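Home | Datasets | Guides | Changelog | Contact

# Saludo Family Travel Packing Lists

Posted by Feven Admasu, September

This data card covers a collection of packing lists written by parents before and after trips with children under five. It is maintained by Cledier for use in packing planners and luggage advice tools.
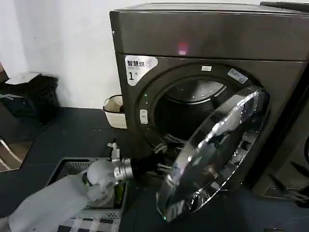
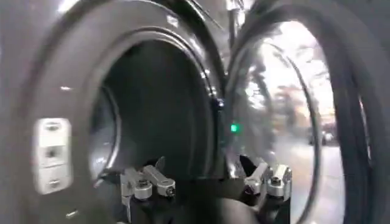
Cherry Mae Navarro wrote in response to the first release that the lists counted diapers and bottles carefully but left out whether the family could do laundry at the destination, and that a week's clothing for a toddler means little without that fact. The field `laundry_access` was added in the second release. It takes the values `in_unit`, `shared`, `paid` and `none`.

## Contents

- 248 packing lists from 210 families
- 96 lists with a matching return list, marking each item as used or unused
- Item names in English, with the parent's original wording kept in `item_raw`

## Fields

`trip_nights`: number of nights away
`child_ages`: age of each child in months
`transport`: plane, train, car or ferry
`bag_type`: checked, carry-on or both
`items`: item name, quantity and category
`laundry_access`: see above

## Collection

Families were invited through the Sillen parent newsletter and completed a web form. Names, addresses and booking details were removed before release. Trips of a single night were excluded.

## Known limitations

Air travel is overrepresented. Car seats and strollers are recorded inconsistently, as several parents did not regard them as luggage. Quantities of wipes may refer to packs or to single wipes; the unit is given only where the parent stated it. Free-text notes are limited to 200 characters.

The lists record what families chose to bring. They should not be used as medical or safety advice, in particular for formula preparation or car seat selection.

## Use

The collection may be used for research and noncommercial tools with credit to Cledier. Corrections should name the list number and the field concerned.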